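Subject: Re: [dakell-kitchens] Switching the break room to reusable dishes

On 12 January, Teodoro Montes wrote:

> Before I order anything, can people tell me what they have learned from
> moving off paper cups and plates? Our building has one small sink, no
> dishwasher, and 30 people who eat lunch there. The paper costs us 98 a
> month and the trash fills up by early afternoon.
>
> I was thinking of ceramic because it is cheap secondhand, but the floor
> is tile. Also, do you let people bring their own or do you keep one
> shared set?
>
> Teodoro

Teodoro,

We did this at the Barajas office two years ago, with a sink that sounds a lot like yours. I'll take your questions in order.

Ceramic on a tile floor did not go well for us. We started with a mixed box from a thrift store and lost most of it by spring. The bigger trouble was weight. A stack of stoneware plates is heavy to lift down from a high shelf, and our only free shelf was the high one. If you have a low cabinet you may be fine.

We changed over to plastic. It scratches, and tomato sauce will stain the lighter colors if it sits over a weekend. Baking soda paste gets most of that out. Check whether what you buy can go in a microwave. The first set we looked at could not, and half the office reheats leftovers.

On shared or personal: shared, with a small rack for people who want to keep their own. When everyone brought their own, the cabinet filled up with travel mugs that no one claimed. We now clear the rack in June and again in December. A note goes up a week ahead.

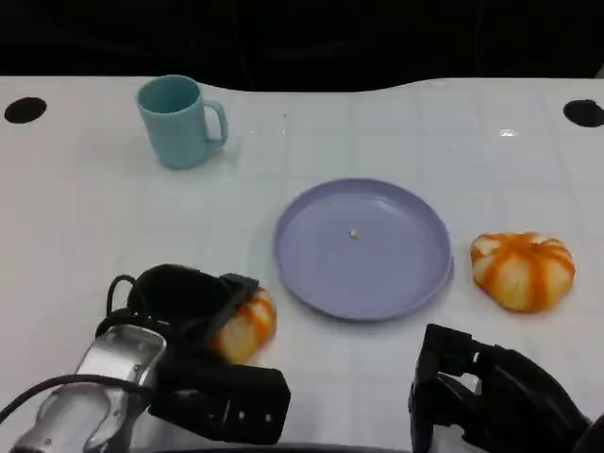

Buy all your plates in one size. We have two sizes and they never stack right, so the drying rack ends up taking over the counter. Mugs with a handle big enough for a whole hand are easier to wash than narrow ones. Skip anything with a deep groove under the rim.

For washing, we tried a rota and dropped it. Each person washes what they used, right after eating. There is a brush, a bottle of soap and two towels on hooks. The towels go home with whoever is on supply duty that month. If a dish is still in the sink at 4:30 pm it gets moved to a gray tub, and you can get it out of the tub yourself.

The one thing I would do differently is the drying rack. Ours drips behind the faucet and the wall has started to peel. Get one with a tray that drains toward the sink, and measure the counter first.

I still have the order sheet and the wording of our cabinet note. I can send both to you off list if they would help. Alance did a similar change last fall with more people, so someone from there may want to add to this.

Regards,
Barajas office, second floor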